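Search our store
Search
Clear

The Warnlow Drawer Tray

I'll admit I get a little worked up about drawers. Mine used to be the kind you have to shove a hand into before they'll open all the way, and I put up with that for years before I started making trays for other people's. So if you came to this page because your junk drawer is winning, pull up a chair!

The Warnlow is our divided tray for small stuff. Batteries, stamps, tape, the spare keys to who knows what. It's the one I sell most of, and it's the one I keep buying back from our own shelf when I swear I'm only going in to check stock. 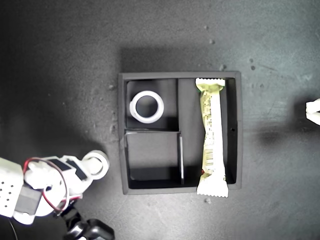 Before you order, please measure the inside of your drawer and not the front of it. I know, I know. But Tanner Fehr answers our returns mail, and he tells me nearly 31 trays came back in February for that and nothing else. Drawer fronts are wider than the box behind them, sometimes by a lot, and on older kitchens the runners steal a bit more on each side. Lay a tape measure along the bottom, then check the height too (the clearance under the countertop lip is the one that gets people).

We make it in three sizes. The Tokov is the baby, good for a nightstand or a desk. The Warnlow is the middle one. The Ledesma is for those deep pot drawers, and I'd only get it if you have a lot of odd things and some patience. You can mix sizes in one drawer and they'll sit happily side by side. If you're between sizes, go smaller. A tray that slides a little can be fixed with a dab of museum putty, and a tray that's too big is just a tray on your counter.

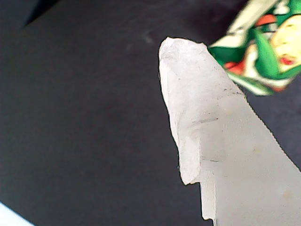 Laltano Home Goods / Kitchen & Drawer Department

A few things I get asked all the time. Can it go in the dishwasher? Please don't, the heat isn't kind to it. Warm water, a drop of dish soap and an old toothbrush for the corners will do it. Can you use it in a bathroom? Sure, I do, though I tip mine out every couple of weeks because hair ties and dust seem to find each other in there. Does it come with a lid? No, and I've gone back and forth on that one. We tried lids on a small batch and I kept taking mine off and losing it, so I dropped the idea.

The order number is 327 if you'd rather call it in, and we pick up the phone until 5 in the afternoon. Orders placed before lunch usually go out the same day. If you're buying for a whole kitchen, write to Tanner with your measurements first and he'll sketch you a layout for free (he likes doing it, so don't feel bad).

We use cookies to remember what's in your cart. By staying on this site you agree to our cookie policy. Accept Manage settings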